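Cold Ironing at a Small Inland Port: Can Badham Basin Plug In Its Boats?
Student project report, Environmental Policy Workshop
December 6, 2018
Print this page | E-mail this page

Summary

Badham Basin handles river barges, two dredgers and a passenger ferry. While they are tied up, most of these boats run their auxiliary engines to keep lights, pumps and refrigeration going. Our group looked at whether the port could supply that power from shore. We found that the ferry berth could be connected fairly cheaply, that the barge berths would need a new transformer, and that the present port rules give operators no reason to use a plug even if one is offered.

Background

Shore power, also called cold ironing, lets a docked vessel shut down its engines and draw electricity from land. Large seaports have used it for container and cruise ships. Small ports have paid less attention to it. The boats are smaller, but they often sit closer to houses, and their engines tend to be older.

At Badham the nearest apartments are on Brimska Street, directly behind the barge wall. Residents have complained to the port office about fumes and noise at night. The port keeps a complaint log but does not measure air quality at the berths.

Method

We used three sources. The first was the berth register, which the port office let us copy for the year ending in March. It lists 933 overnight stays. The second was a set of short interviews with six operators, done by phone or at the dock. The third was the engine data sheets that four of the operators agreed to share.

From these we estimated how long each type of boat runs its auxiliary engine per stay. We did not put instruments on any vessel. Fuel use is calculated from the data sheets, so it assumes that engines are in normal condition, and the older ones may burn more.

Results

Barges account for most of the stays. Over 700 of the entries in the register are barges, nearly all of them at the Brimska Street wall. A barge at berth needs little power, mainly for heating and crew quarters, but its generator is often far too large for that load and runs inefficiently all night.

The ferry is a different case. It stays at the same berth every night, needs the same amount of power each time, and already has a socket for battery charging during winter layup. The operator, Herath Ferries, said it would use shore power every night if the price per kilowatt-hour was no higher than its diesel cost.

The dredgers come irregularly. One of them would need rewiring before it could connect to anything, and we left both out of the cost estimate.

Infrastructure

The limit at Badham is the supply to the dock, which enters through the Atell pump house and was sized for the crane and the yard lamps. There is spare capacity for one berth. A connection for the barge wall would mean a new transformer and 500 feet of buried cable, along a quay where the drainage drawings are incomplete. 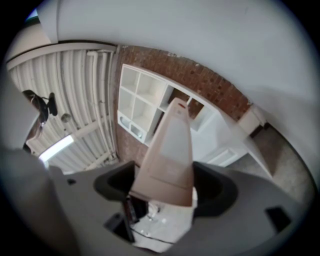
Cable routing inside buildings turned out to be a smaller problem than we expected, and it took up less of our estimate than the trench. Shore power still needs a dry indoor place for its switchgear and meter, and a run from there to the outside wall. Surface mounting is the cheap way to do this in an older brick building. White pipes held on with small brackets, following the line where a ribbed ceiling meets a brick wall, are the sort of arrangement we mean: the run stays easy to reach and no brick has to be cut out along its length. Conduit can be fixed in the same way. We priced the indoor section on that basis and added a separate item for one drilled opening through the outer wall.

Rules and pricing

The port charges a flat berth fee. An operator who shuts down the engine pays the same as one who does not. Diesel used at berth is not reported to anyone, and boats of this size fall outside the reporting rules that apply to larger ships. We think this gap matters as much as the wiring.

Recommendations

1. Connect the ferry berth first, using the spare capacity at the pump house.
2. Give a discount on the berth fee for any night spent on shore power.
3. Ask all operators to report auxiliary engine hours when they sign the register.
4. Survey the quay drains before asking for bids on the barge wall.

Limitations

Four data sheets is a small sample. The winter was mild, so heating loads may be low compared with other years. We did not look at where the grid electricity comes from, and a full comparison of emissions would have to include that.

Comments (3)

riverside_tenant
I live behind the barge wall and the noise is worse than the smell. Did you ask about quieter generators as a stopgap?

deckhand44
The discount idea is fine but the plugs have to match. Every port we stop in has a different one. Please put that in the next version.

Project group
Thanks to both of you. We did not look at quieter generators. Connector types came up in two interviews and should have been in the report. We will add a paragraph.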